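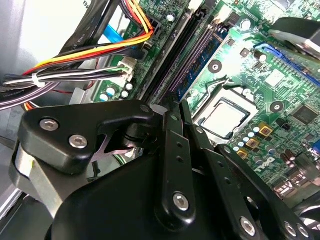
The Woman Who Puts the Rocks There
5 September 2024

Delwyn Mahuika would like riders to know that she has heard what they call her. She has heard it from behind trees, mostly, where she goes to watch them attempt the things she has arranged for them to attempt. "You'd be surprised how well a voice carries in a creek bed," she says. "Especially a voice that has just dropped a motorcycle on its own foot."

Mahuika sets the sections for the Plultmont Trial, which takes place each April on 700 acres of hillside that no sensible person would try to walk across. Observed trials is the slow end of motorcycle sport. There are no starting gates and hardly any dust. A rider goes through a short marked stretch of ground, over whatever is in it, and tries to get out the other side without putting a foot down. One foot down is one point. Falling off is five. The low score wins, and the engine noise is about what you would get from a polite lawn mower.

She has been choosing the ground for 15 years. Before that she rode, and she describes her riding career as "long." I asked whether she had won anything.

"A thermos," she said.

We met at her kitchen table, which had a roll of section tape on it, and a plate of cheese crackers I was told were for later. Later never came up again. I began with the obvious question, which is how a person decides that a given boulder is a fair thing to ask a stranger to ride over.

"You stand in front of it and you get a feeling," she said. "If the feeling is 'no,' it goes in the expert class. If the feeling is 'absolutely not,' you look for a way around the left side and see if there's a root. There's usually a root."

The feeling is then tested. Her test rider is Jelle Coppens, who moved to the area for a job in irrigation and made the mistake of mentioning in a parking lot that he owned a trials bike. He joined us partway through the afternoon, still in his boots, a pair of old Keltexes with silver tape around one ankle.

"I ride it first," Coppens said. "If I clean it, she makes it harder. If I crash, she writes something down and looks happy."

"I don't look happy."

"You look rested."

The arrangement has produced some sections people still talk about. The best known is Palix Step, a rock ledge in the upper creek with a bad run-up and a worse landing, named after the creek it sits in. Mahuika put it in the trial one wet spring expecting most of the top class to get over it with a dab or two. Most of the top class did not get over it. A line formed. Riders who had finished for the day walked back up the hill to watch the ones who hadn't, and somebody's father opened a folding chair.

"I moved the gate two feet for the next year," Mahuika said. "I got letters saying I'd ruined it."

From the same people?

"Same handwriting."
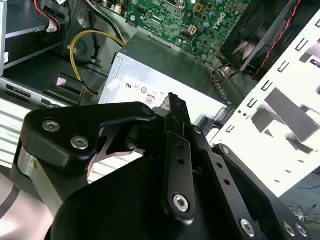 Her own bike is a Yeom, a model that was sold for a very short time and has been short of parts ever since. She does the work on it herself, in a lean-to off the back of the house, and she has strong views about how it was put together. The carburetor can be reached only by someone with the wrists of a child. The spark plug is easy, which she considers suspicious. Her complaint is that the designers plainly began with the part they were proud of and then fed everything else in around it. Take the side off a desktop computer, she said, and at least you can find the power supply, look at the thing, and feel you have made a start. With the Yeom you remove the tank, and then the airbox, and what you find is a bracket. Coppens, who rides something newer and says little about it out of tact, has offered several times to help her sell it. She has told him he can have it when she's dead, provided he fits a new kickstart spring first.

The talk turned to beginners, about whom she is a good deal softer than her reputation. The novice route at Plultmont gets as much of her time as the expert one. She walks it in the evening, when she's tired, on the grounds that tired is how most new riders will meet it.

"The hard stuff sets itself," she said. "You find a cliff and you put some tape on it. For the new ones you need a turn they think they can't do, and it has to be one they can. That takes me all week."

Her favorite is a figure-eight between two pines, on a slope so slight that people don't believe it's a slope until they're pointing down it. No rocks, no logs. She says it takes more points off overconfident people than anything with a drop. Coppens lost three on it last spring and would prefer that I leave that out.

What does she tell someone who turns up never having ridden one?

"Let some air out of the tires. More than that. Then look where you want to go, and quit looking at the tree. They all look at the tree." She thought about it. "And stand up. There isn't a seat. People spend a whole morning trying to sit on it."

This year's trial had 232 entries across all the classes, the most the hill has held. Mahuika isn't sure she is pleased. More riders means the ground changes through the day. A bank that was mossy for the first group is bare dirt for the last, and a loose rock will travel a surprising distance if enough people hit it in the same place. She used to put them back at lunch. Then riders from the morning complained that the afternoon had it easy, and riders from the afternoon complained that the rock had been in a better spot before she touched it. She leaves them alone now and eats her lunch.

There is also the matter of finding people to observe, meaning to stand beside a section all day in whatever weather has been provided, watching feet. It is hard to fill the posts. Mahuika's recruiting method is to telephone people at dinnertime and let the silence do the work. Observers get a sandwich, a punch for the score cards, and the right to be argued with.

"The rule is that the observer's decision is final," Coppens said. "The other rule is that the rider will explain anyway."

He has observed only once. A boy of perhaps ten stopped in the middle of the section, both feet planted, and asked him very seriously whether this counted. Coppens told him it did. The boy said okay and rode out the end of it, quite well.

I asked Mahuika if she had plans to hand the job over. She looked at Coppens, who became interested in the crackers. She has 4 new sections in mind for next April, one of them in a gully she has been saving, and she wanted to get up there before dark with the tape. He asked if he should bring the bike.

"Bring the bike," she said. "And the other boots."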